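Plondside Primary School
Numeracy Team — Minutes of Meeting
23 Oct 2025, staff library

Present: Dela Atinga (chair), Aníbal Louro (minutes), teachers from Years 3 to 6
Apologies: one received from the Year 5 team

1. Previous minutes
The July minutes were accepted with one correction. Item 4 should have read "centimetre grid paper", and the office copy will be amended.

2. Capacity and volume unit, Years 3 and 4
Dela reported on the first run of the capacity unit. Students were comfortable reading a scale marked in hundreds of millilitres but many had trouble once the marks fell between labelled numbers. On the check-in task a common answer was 600 mL where the level was at 592 mL. Teachers agreed that both answers can be reasonable, depending on whether the question asks for an estimate or a reading, and that the wording of the task did not make this clear.

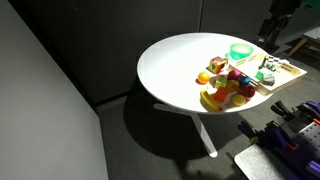
The task will be rewritten in two parts, with the estimate first and the reading second. Year 4 teachers asked that the handout keep its conversion strip down the side of the page, as students were using it without being told to. Year 3 would prefer it on a separate card. Agreed that each year level can print its own version from the shared folder.

3. Card games
Aníbal brought the draft of the litres and millilitres matching game. Trialled with two groups at lunch. Rules took too long to explain and the scoring was dropped halfway through the second round. Suggested changes:
— start each player with seven cards
— remove the cards that use half litres until week 8
— put the answer key on its own sheet so it can be laminated
There was some discussion about whether the game should include kilolitres. Left out for now.

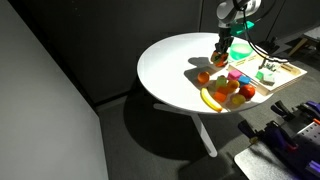
Robot arm holding a piece of fruit over the round table

4. Workbooks for next year
Quotes are in from Merix and Potgieter. Merix is cheaper per copy but charges for the teacher edition. The Potgieter book has better practice pages for mass and time, although the Year 6 teachers found the measurement chapter thin. No decision made. Sample copies are on the shelf beside the photocopier and should stay in the library.

The Skulomis online subscription was also raised. Usage is high in Year 5 and close to nothing elsewhere. Dela will ask whether a single year level can be renewed on its own.

5. Family maths evening
To be held in the library again. Stations will cover estimating, measuring with a tape, and reading timetables. Parents asked last year for something to take home, so the card game will be copied in black and white if it is finished in time. Year 6 students will run the stations in pairs.
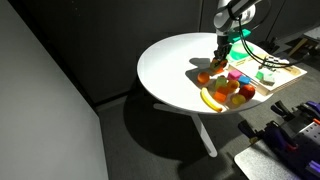

6. Other business
The trundle wheels have not come back from the sports shed. Two sets of kitchen scales need batteries. Aníbal to order, along with more measuring jugs if the budget line allows.

Actions
Dela — rewrite check-in task; contact Skulomis about renewal
Aníbal — revise card game rules; order batteries and jugs
Year 6 teachers — written comments on both workbooks to Dela

Meeting closed 4.35 pm. Next meeting in week 8, same room.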